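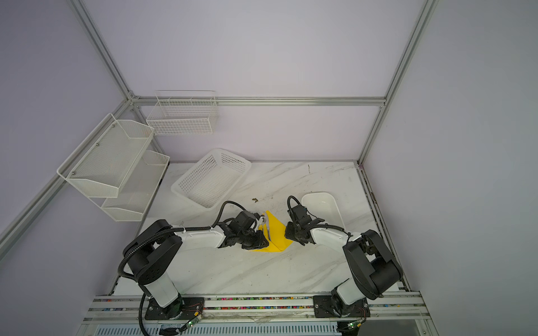 Wall shelf and wire basket above a marble-patterned tabletop.

Week 4: Building a World Before Building a Plot

Welcome back, everybody, and thank you for the reading journals, which kept me happily up past my bedtime on Sunday. Tonight we stay with pulp fantasy and ask how a setting gets its weight. Take Hotar, the river city in our packet. We hear about its salt tax long before we meet a single swordsman, and by then (I hope you felt this too!) the place seems to have been grumbling along for 600 years without us. 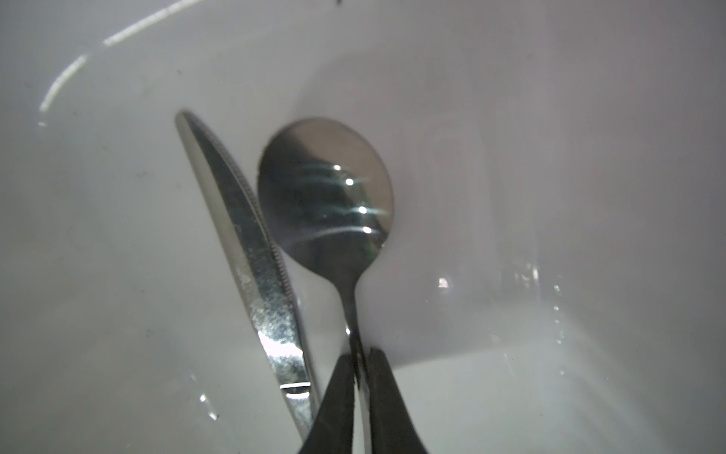
Ngozi Lawal wrote in her journal that the salt tax bored her until the smuggler refused to pay it, and then she went back and read the whole chapter again.

I love that — a dull fact waiting for a character to bump into it. Keep it in mind when you get to the Gajdoš chapters, where the history comes in big lumps and the hero mostly stands there listening to it.

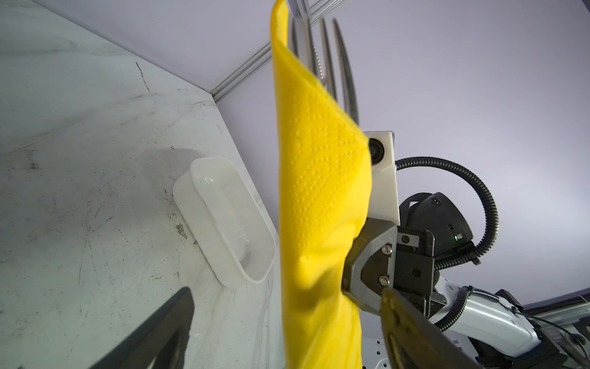

Do we need to draw a map for our own story? A rough one helps, and a list of place names with a line on each will do just as well.

For next time, read to page 40 and bring one paragraph set in a town of your own making. Nathalie Kramer has the spare packets if yours has wandered off.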